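Thermal paste

Thermal paste, also called thermal compound or thermal grease, is a soft material spread between a computer processor and its heatsink. Its purpose is to fill the tiny gaps left between two metal surfaces that look flat to the eye. Air trapped in those gaps carries heat poorly, and even a thin film of paste does the job much better.

Composition

Most pastes are a silicone or other polymer base loaded with a fine powder such as zinc oxide, aluminum oxide or silver. Pastes sold for home use come in small syringes. Repair shops often buy it in tubs and apply it with a spatula or through a stencil.

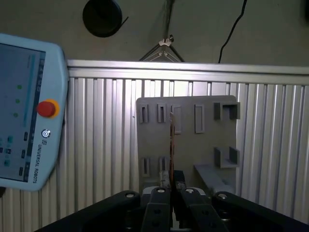

Cured compounds and thermal pads do similar work but are handled differently. A pad is cut to size and used once. Paste stays soft – at least for the first years – and can be wiped off and replaced whenever the heatsink is removed.

Replacement

Old paste dries out and may crack or pull away from the metal. The usual advice is to renew it each time the heatsink comes off, even if the old layer still looks even.

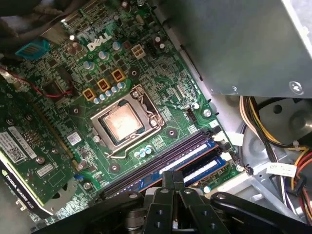
Removing old paste takes a lint-free cloth and isopropyl alcohol. The cloth is drawn across the metal in one direction and turned to a clean side after each pass. Before any wiping, an open processor socket like the one on this Dell desktop board, with the chip still seated and a hazy film left on its heat spreader, is best closed and latched so that the chip cannot shift. Residue should be kept away from the socket contacts. A small dot of new paste is then placed in the center of the spreader, and the heatsink is lowered straight down and its screws tightened in a crosswise order.

Too much paste can squeeze out over the edge. Most compounds do not conduct electricity, but liquid metal does and needs more care – a stray drop can short nearby parts.

See also: Heatsink, Heat spreader, Thermal pad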